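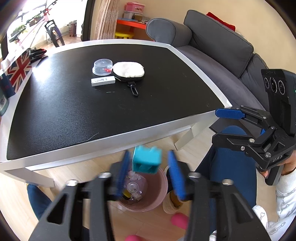

手持夹爪的日常：装、擦、修

2022年4月21日

这一页拖了很久。三月份我就答应 Zanele Venter，要把我们平时怎么伺候这对夹爪的事情写下来，贴到 Jusberg 工作组的相册里，免得每次有新人来，都是我站在旁边从头讲一遍，讲到后来茶都凉了，还总会漏掉一两样。Zanele 的意思是写得短一些，每样一两行就好。我尽力了，不过熟悉我的人都知道，我这个人一说起螺钉就停不下来，请大家多包涵，挑自己用得着的看就行。

先交代一下范围。这里讲的只是家里用的这一套，就是左右手各拿一把的那种手持夹爪，拿着它在普通的桌子和地板之间做收拾、丢东西、归位这一类的活儿。Gumport 那边固定在台架上的那套，安装和校准都不一样，由 Reinhold Voß 负责，请不要拿这一页去对付他的机器，他会不高兴的（他不高兴的时候不说话，比说话还可怕）。

指垫

两片平行的黑色夹指，内侧贴的是带纹理的蓝色指垫。青蓝色的小方块悬在夹指中间，下面正对着粉色的圆废纸篓，这个动作对指垫的要求其实挺高的：方块小，棱角又分明，指垫要是起了边、沾了油，松手的时候方块就会往一边带一下，落点就偏了。

擦指垫用微湿的软布，顺着纹理走，擦完敞开晾着。酒精我们早先用过，Carola Wunderlich 说用久了表面发硬，后来就只在沾了胶的时候才点一点，点完马上用清水布再过一遍。

磨花了的地方可以用 600 目的砂纸轻轻带几下，手要轻，像给小孩子擦脸那样。千万别把纹理磨平了，去年我自己就磨平过一片，抓塑料杯子一抓一滑，后来整对都换了。

换新垫子的时候，左右两片要一起换。新旧混着用，抓起来一边软一边硬，东西会在夹指里慢慢转，看回放的时候能看得人心里发毛。垫子是从 Brinkmann 订的，订单号写在工具箱盖子里面，请订完以后顺手把日期补上。

撕旧垫的时候从根部往指尖撕，慢一点。残胶用指甲推比用刀片好，刀片我不是说不能用，只是 Pascal Wegener 用过一次，夹指上那道白印子到现在还在，他每次看见都要叹口气。

连杆和螺钉

夹指后面是黑色的塑料连杆，折角的样子，上沿能看到银色的螺钉头。这几颗螺钉是整个夹爪里最值得看一眼的地方，也是最容易被忽略的地方。

每次开工之前，用手捏住夹指前端，左右轻轻晃一晃。有一点点弹是正常的，要是听见咔嗒一声，就去拿螺丝刀。拧的时候先把所有的都带上，再依次收紧，不要一颗拧到底再去管下一颗。塑料件吃不住大力，感觉到有阻力以后再走一点点就停下。Pádraig Nic Aodha 手劲特别大，他后来干脆用两根手指捏着螺丝刀柄来拧，我觉得是个很好的办法，推荐给所有手劲大的人。

螺纹胶用最弱的那一种，蘸一点点就够。滴多了会流到转轴里，第二天早上夹爪就像没睡醒似的，扣扳机要使劲，松开又回得慢。真流进去了也别慌，拆开来擦干净，重新装一遍，半个下午的事情。

连杆转轴不上油，请大家记住这一条！我理解那种冲动，听见吱吱响就想滴一滴，可是油会顺着连杆爬到指垫上去，接下来一个星期抓什么都滑。吱吱响的时候先用小刷子把缝里的灰刷掉，十次里面多半就好了。

有裂纹的连杆不修，直接换。胶水补过的连杆看着跟好的一样，拿在手里也挺结实，偏偏会在你已经干得很顺的那天下午断掉。备件放在灰色抽屉里，用掉最后一对的人请在本子上写一笔。

相机模块

夹爪上方的黑色相机模块有三个圆镜头，旁边有个小小的绿色指示灯。我把这个部分看得比夹指还重，夹指坏了当场就知道，镜头脏了要到晚上看素材的时候才知道，那时候人都散了，桌子也擦干净了，只好第二天重来。

镜头用吹气球先吹，再用镜头布从中间往外打圈。衣袖不行，纸巾也不行。三个镜头都要擦，包括你觉得自己没有碰过的那一个。指印最爱长在那一个上面，我也说不清道理，大概是换手的时候拇指总要在那里搭一下。

模块的固定座每次换电池以后都要按一按。要是按下去感觉有一点点浮，就把它整个取下来，看看座子里是不是夹了线头或者碎屑，再装回去。Carola 有一回从里面夹出来一根猫毛，长得惊人，她把它用胶带粘在本子上了，翻到三月那几页就能看见。

装回去以后要重新对一下角度。我们的做法很土：桌沿上放一把直尺，夹爪平端着，张到最大，看画面里两片夹指的指尖离下沿是不是一样远，允许差 3 毫米。超过了就松开固定座，再来一遍。

广角镜头里，直的桌边看起来会弯得厉害，新来的同事常常吓一跳，以为镜头摔坏了。镜头本来就是这样的，请不要为了把桌边弄直去拧任何东西！

两把一起用

右手那一把和左手那一把是同样的设计，所以零件可以互换，这是好处。坏处是放在桌上谁也分不清谁是谁，而标定文件是各归各的。我们在握柄底下贴了小标签，标签会被手汗泡掉，看见翘边的就撕了重贴，别用手按回去凑合。

两个人同时站在桌边的时候，夹爪拿着别往对方那边甩。听着像是多余的话，可是相机座上有过一道磕痕，就是两把夹爪碰了个正着留下的，当时两个人都说是对方先伸的手，我到现在也没有弄清楚，后来也就不问了。

开录之前两把夹爪要对一次时间。方法还是老样子：并排举着，同时合拢，再同时张开，停一停，再来一遍。做完再去拿东西。Zanele 喜欢边数拍子边做，我喜欢不出声，两种都可以，只要你们两只手是一起动的。

扳机的行程也请比一比。左右手的松紧差太多的话，干久了一只手会比另一只手累，人会不知不觉地拿顺手的那只去干所有的活儿，回头看素材就全是一边的动作。扳机里面的小弹簧可以换，换的时候用盒子接着，地板颜色浅，弹簧又细，弹出去就跟它告别吧。我跪在地上找过好几次，膝盖可以作证。

桌面和周围的东西

黑色的桌面带一点纹理，白边，东西放上去不容易滑，夹爪从上面下去的时候也比光面的好控制。不过纹理里容易藏灰，灰又会跑到指垫上，所以擦夹爪的那天，桌子也一起擦了吧，反正水盆都端来了。

桌上摆的东西由着家里的习惯来，我不太管。有透明的圆盒子、小白盒、白色的软包、印着英国国旗图案的盒子，都挺好，大小软硬都有。软包上带着黑色的登山扣，垂下来的时候要小心一些，扣子这种东西最爱挂夹爪的连杆。挂住了就停下来，用另一只手把它摘开，不要硬拽。硬拽的后果请参看前面讲裂纹的那一段。

透明的东西抓之前先看看指垫干不干净。透明塑料光滑，上面有一点水汽夹指就会打滑，而人是看不见那点水汽的。像光盘盒那样的圆筒，从侧面夹要夹在中段偏下，夹得太高它会点头。

废纸篓放在桌边的地板上，里面可以有东西，透明塑料和纸团都没关系，满到快冒出来的时候再倒。倒完请放回原来的位置，那天后面的片段还要用。Pascal 有一次好心，倒完垃圾顺手把篓子放到沙发另一头去了，我们对着空地板丢了好一会儿才反应过来，笑得停不下来。

地上的线全部收到桌子后面去。穿拖鞋干活没问题，鞋底别太厚，站久了会晃，手也就跟着晃。

充电和存放

用完以后，夹爪张开一点点再放进盒子，别让两片指垫紧紧贴着过夜。贴久了会互相印上纹路，撕开的时候还有轻轻的“嘶”的一声，我一听见就心疼。

电池取下来单独充，充满就拔。长时间不用的话，每个月拿出来看一眼。盒子里放一包干燥剂，春天那阵子潮，干燥剂换得勤一些。

别把夹爪放在窗边。白天太阳晒进来，黑色外壳热得很快，相机模块也不喜欢热。哪怕只是转身去接个电话，也请往桌子中间挪一挪。

黑色壳体上白色凸起的字母，擦的时候用软毛牙刷，顺着笔画走。这纯粹是我个人的讲究，跟性能没有半点关系，可是擦干净了真的好看，拿起来人也会爱惜一些。

三月那次修理

既然写到这里，就把三月的那次也补上吧，好多人问过我。

右手那把当时的毛病是合不拢。扣到底，两片夹指在指尖那里留一道缝，拿大东西完全正常，拿薄纸就一直掉。我第一个怀疑的是指垫，换了，没有用。第二个怀疑的是弹簧，也换了，还是没有用。Pádraig 说要不要看看连杆是不是装反了，我当时还有点不服气，说那怎么可能，是我亲手装的呀！

结果是装反了。左右连杆长得太像，只在靠近转轴的那一头有一个很浅的斜角，方向相反。装反了也能拧上，也能动，就是到最后那一小段会顶住。我们拆下来调了个个儿，顺手把所有连杆的内侧都用银色的笔点了一个点，点朝外的是右，点朝里的是左。以后换备件的时候，新连杆也请照样点上，再放进抽屉。

装好以后我们没有马上开录，先空着开合了 400 次，中间歇了歇，听声音，摸温度，再拿薄纸、小方块和塑料杯各试了一阵。到晚上 Zanele 过来看，她什么也没说，拿起来夹了一张收据递给我，让我去报销螺丝刀的钱。

本子上那条记录的编号是 237，想看细节的可以去翻，字写得不好看，是我的。当时拧下来的旧螺钉我还留着，装在小瓶子里，放在工具箱左边那一格，不要拿去用，头已经有点花了。

换件的时候我自己的顺序

先拍照，再拆。手机随便拍，糊一点也不要紧，关键是能看出哪颗螺钉在哪里。

桌上铺一块浅色的毛巾，拆下来的东西按拆的先后从左往右摆。装的时候从右往左拿。接电话的时候用杯子把最小的那几样扣住。

相机模块先取下来，放进自己的小袋子里，最后才装回去。有人嫌麻烦，带着模块就开始拧连杆，一滑手，螺丝刀尖就往镜头那边去了。那个声音我听过一回，不想再听。

全部装完，先不上电，用手慢慢开合，感觉一下从头到尾是不是一样顺。哪里有个小小的坎，就从那里往回查。这一步急不来，泡杯茶，坐下来慢慢弄，我觉得这是整个过程里最舒服的一段。

上电，看绿灯，对时间，对角度，拿方块试一试，再写本子。

还没有解决的

扳机上那块防滑贴总是从下边卷起来，换过两种胶都一样。谁家里有好用的，带一点来给我试试。

左手那把在特别干燥的日子里有时候会自己断一下连接，过一会儿又好了。Reinhold 认为是握柄里的接头，我认为是线，我们俩约好下次一起拆开看，输的人请吃蛋糕。

备用的指垫快用完了，Brinkmann 那边说下一批颜色可能会有变化。颜色变了请不要和现在的蓝色混着装，等凑齐一整套再换，换完在本子上记清楚是从哪一段素材开始的。

工具箱里那把最小的螺丝刀又不见了。看见的话请放回去，我不问是谁拿的。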